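**Bench 4 update: drive swaps and part seating at Urham**

The robot cell on Bench 4 has been in regular use at the Urham refurbishing shop since October. This item covers what the cell does now, what stays with the technicians, and the changes to the bench roster that take effect with the next schedule.

The work comes from the Pedico contract, which supplies used desktop towers for resale to schools and small offices. The current batch is 1,000 units. Each tower is opened, cleaned, checked against its intake sheet, fitted with a tested processor, memory and hard drive, and sent on to imaging. Opening and cleaning are still done by hand at Benches 1 and 2. So is all cable work. The arm does not route or plug cables, and there is no plan to have it try this year.

What the cell handles is the placing of parts. A technician lays the case on its side on the slotted table, loads the grey printed tray with the processor and memory for that unit, and starts the cycle from the panel. The parts go into the tray in a fixed orientation, so the program does not have to search for them. Hard drives are put into their caddies beforehand and picked up by the caddy, never by the drive body.

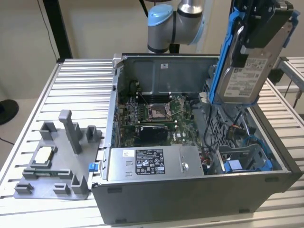 *Drive in its blue caddy, held over an open tower on Bench 4. Processor and memory strip are in the tray at left; the socket lever is up.*

The tray is the third version. The first two were printed with pockets that were too tight, and technicians were prying processors out with a fingernail. Damian Bühler redrew the pockets with more clearance and a chamfer on the lead-in edge. Spare trays are on the shelf under the label printer. If a guide block is chipped, take the tray out of use and write the date on the underside. Do not sand it and put it back.

**Results to date**

Of the current batch, 563 towers have been through the cell. The remaining 417 on the floor are waiting for intake checks or parts, and 20 were rejected at opening for damaged boards. Most stops on Bench 4 have had one of two causes: a case that was not pushed fully against the locating edge, or a loose cable lying across the drive area. Both are loading faults and both take less than a minute to clear. The force limit on the drive insertion move was lowered after the first week, and the arm will now stop and wait for a technician when it meets resistance.

Bent socket pins remain the costliest fault in this kind of work, whoever is placing the processor. Sockets must be inspected under the ring light before the case goes on the table. The cell has no pin inspection of its own. A proposal to add a second camera for this purpose has gone to Grovitz, who supplied the fixture plate, and a price is expected before the next batch.

**What changes for bench staff**

There are no reductions in hours. The two assembly positions on Bench 4 become one cell operator and one floating technician. The floating technician covers cable work, rework and anything the arm has handed back. Operators rotate every two hours. This interval was requested by the bench staff, who found that loading and watching the cell for a full shift was more tiring than assembly, and the trial supported them.

Several technicians have pointed out that the most interesting part of the job has moved to the rework bench, and that new hires will get less practice at fitting processors. This is a fair concern. From the next schedule, 50 towers per batch will be set aside for hand assembly, and trainees will have first call on them. Towers with non-standard drive brackets, including the older Yoshida small-form cases, also stay manual until a fixture exists for them.

The pay grade for cell operator is the same as for senior technician. Training takes two shifts and includes lockout, recovery from a stopped cycle, and gripper pad replacement. Sign-up is on the sheet beside the parts cage.

**Reminders**

- Wrist straps are required when loading the tray, as for hand assembly.
- Leave the drive data and power leads folded back toward the board, clear of the cage.
- Report any change in gripper noise to Damian Bühler before running the next unit.
- Stopped cycles are to be logged, including those cleared straight away.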